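Visit to the Prestach packing hall, Flastar site
4 min read

We went out to Prestach in June, on the open afternoon they hold before the summer shutdown. The visit covered the sorting tables, the storeroom and the loading side, and it took a little over two hours. Coffee was served at the start and the tour left from the side entrance.

Prestach handles mixed small goods for other firms, mainly bottles, jars and tubes that come in together and have to go out separately. Last year the hall put through 2,019 orders. The year before it was 2,165, and the drop was put down to one large customer moving its work elsewhere.

The first stop was a sorting table with a plain white top, set against a wood-grain wall. Sorting is done by bin color, and tall items are kept upright.

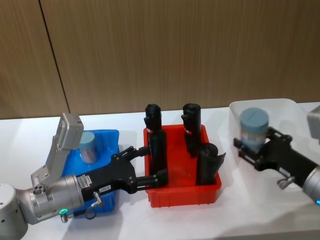

Dervishi Packaging Club, Visits Section

The red bin had black cylinders in it, two tall and one shorter and wider. The tall ones had rounded tops and a little red and white on the side. Items of different heights are allowed to share a bin at Prestach if they belong to the same order. At our own place in Covska we split them by height first, and that adds a step.

Bins are bought in lots of 100 and replaced when the rims start to crack. Red is for goods waiting to be checked, blue for goods held over, and the pale ones for goods that have passed. The colors are printed on a card at the end of each row, and new staff get a copy on their first morning.

We asked about labels. The rule is that a label stays where the supplier put it, and the order number goes on the bin. This saves relabeling when an order is changed late. The drawback is that a bin can't be reused until its number has been taken off, and the numbers don't peel well.

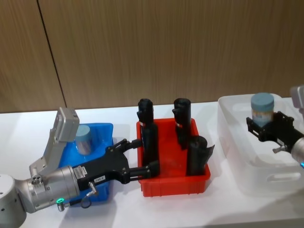

Lumturie Dimitriou wrote to us after reading the draft that her hall had tried numbering the bins and given it up. Her view was that it works for short orders only, and that anything held for more than 14 days ends up in a bin with two numbers on it. She would put the number on a clip.

We passed this on to Prestach. Zdenka Nedeljković replied that clips were tested in the storeroom and that too many came off on the shelves.

The storeroom itself is narrow and well lit. Empty bins are stacked by color along the back, heavy stock is at floor level, and the aisle is wide enough for one cart. Two carts can't pass, so there is a one-way rule with arrows on the floor.

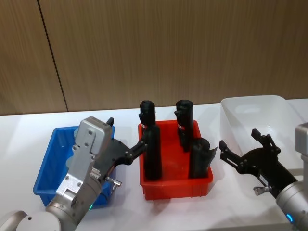
Blue, red and translucent white bins in a row on the sorting table.

The loading side was quiet when we got there at 3:30 p.m., with the last truck already gone. We were shown the shelf where finished orders wait overnight and the sheet that drivers sign.

Parking is behind the building. Anyone going next year should bring closed shoes, which are required past the storeroom door.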